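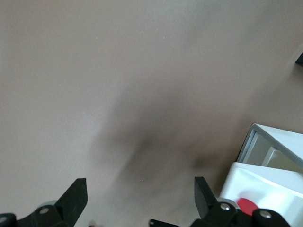 Shadow-conditioned descent is a method in robot manipulation for judging how far a gripper is from a flat surface by using the shadow that the gripper and arm cast on it. The method takes its input from a single color camera mounted at the wrist and does not need a depth sensor. It was developed at the Garnulura robotics laboratory as part of the Tredevar project, and the first full report on it was released on 11 October 2018.

Background

A wrist camera moves with the arm and keeps the fingers of the gripper in view at all times. This makes it useful for lining up a grasp, but it is a poor judge of height when the surface below has little texture. A plain tabletop looks much the same from near and far. Methods that track surface detail between images have nothing to follow, and stereo matching fails for the same reason. Active depth sensors can measure a plain surface, but many have a minimum working distance longer than the gap between a wrist camera and the table during the last part of a grasp.

Earlier work on wrist cameras usually treated shadows as a source of error. A dark patch on the table could be mistaken for an object, and a common fix was to light the workspace evenly from several sides or to train the vision system on images with random shadows added, so that it would learn to ignore them.

Method

The approach starts from the fact that a shadow and the thing casting it meet at the point of contact. As the gripper comes down, its shadow moves toward the fingertips and its edges become sharper. When the gripper is high, the shadow is blurry and has no clear outline. The rate at which the edges sharpen depends on the size of the light source, and the direction of travel depends on where the light is placed.

The system has two parts. The first separates shadow from surface. It works on small changes in brightness across the image and gives each pixel a value between full light and full shadow, because a soft shadow has no single boundary to trace. The pixels covered by the gripper are masked out. The mask is fixed for a given finger opening and is looked up from the joint reading of the gripper.

The second part is a small network that takes the shadow map, the finger opening and the tilt of the wrist, and returns an estimate of height along with a measure of confidence. The estimate is combined with the arm's own position readings. When confidence is low, the controller falls back on the position readings alone and slows the descent.

Training

Training data were collected with the Zarura arm, a bench-mounted arm with a two-finger parallel gripper. The arm made 3,000 descents over plain tabletops, with the height at each step taken from the arm's joint readings after the table had been measured by touch. Lamps were moved between sessions. A further 600 descents were made with everyday items left on the table near the gripper, mostly small plastic containers and tools. These were included because a pale object at the side of the image changes the overall brightness and can also throw a shadow of its own.

No hand labeling was used. The shadow maps were learned by comparing images taken at the same arm position under different lamps.

Results

The method was tested in 1,000 descents that were not part of the training set. The authors reported that the height estimate improved steadily as the gripper came closer to the table, and that it was weakest at the start of a descent, when the shadow is faint and spread out. Under one strong lamp, the estimate was good enough to stop the fingers above the surface without contact. Under two lamps of similar strength, the system sometimes followed the wrong shadow for part of the descent before correcting itself.

Matte surfaces gave better results than glossy ones. On glossy tables, reflections of the lamp were at times read as gaps in the shadow. Dark tables were also difficult, as the difference between lit and shaded areas was small.

Limitations

The method assumes a flat surface. Curved or stepped surfaces bend the shadow, and the network has no way to tell such a bend from a change in height. It also depends on there being a main direction of light, so it gives little help in rooms with bright, even ceiling lighting. Training is tied to the shape of the gripper, and a change of fingers requires new data.

People walking near the bench can cast moving shadows over the workspace. The published version deals with this only by lowering confidence when the shadow changes while the arm is still.

Related work

The Mahuika data set, which contains wrist camera recordings from several grippers, has been used to compare shadow-conditioned descent with methods based on image blur and on projected light patterns. Projected patterns are more accurate on plain surfaces but need extra hardware at the wrist. Blur-based methods need a lens with a short depth of field, and this makes them harder to combine with object recognition on the same camera.

See also

Eye-in-hand camera
Shape from shading
Visual servoing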